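Nirkenden Comics Library: Interim Report to the Ndlovu Fund
Cataloguing and lending of translated manga, second period
February 18, 2023
4 min read

1. Scope

This report covers the work paid for by the second instalment of the grant. It deals with cataloguing, reader notes and loans to partner branches. Building costs are reported separately.

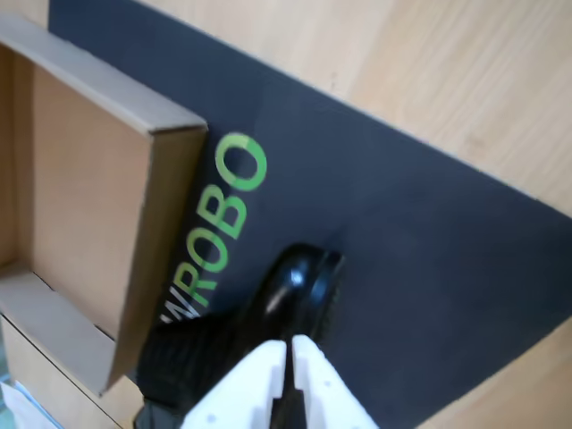
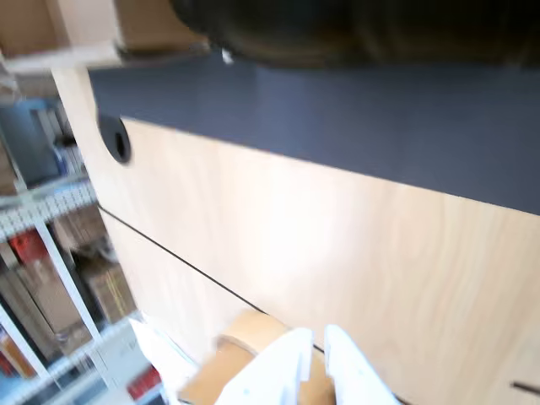
Fig. 1 (first picture): open cardboard box. Fig. 2 (second picture): packing tape at a desk.

2. Cataloguing

The catalogue stood at 3,155 volumes at the close of the period. All shojo and josei titles now have full records. Shonen titles have short records only, giving title, creator, publisher and volume number. Full records for these will follow in July.

Series title caused the most difficulty. Several older series were issued in English under two or more names, and the Prumel donation contained mixed runs. Each series is now filed under the title on its first English volume, with the others entered as cross-references. Omnibus editions carry their own record and list the single volumes they contain.

Reading direction is now a separate field. Volumes printed left to right had been marked in the notes, where the search page could not find them.

3. Reader notes

The grant agreement asked for 200 short notes on romance and fantasy series, for use by branch staff. All have been written and checked. Each gives the premise, the number of volumes in English, whether the series is complete and a suggested reader age. Endings are left out. Where a publisher's age rating differs from ours, both are shown.

A further 20 notes on single-volume works were written within the same budget.

4. Loans

Sets were lent to the Witby and Prumel branches. Witby asked for shorter series, as its readers were returning long ones unfinished. The standard set has been changed to favour series of six volumes or fewer. Prumel has kept the original set.

Gaps within a run remain a problem. When one middle volume is missing, the later ones stop being borrowed. We propose to buy second copies of volumes two and three in the most requested series.

5. Spending

Cataloguing and notes were completed within budget. An underspend of £2,000 remains on the translation advice line. We ask the Fund's permission to move this to replacement copies.

6. Next period

- Full records for shonen titles
- Revised age guidance for horror series
- Trial of a printed series list at Witby

Related items
Interim report: first period
How we file omnibus editions
Age guidance for branch staff
Borrowing a set: notes for partner branches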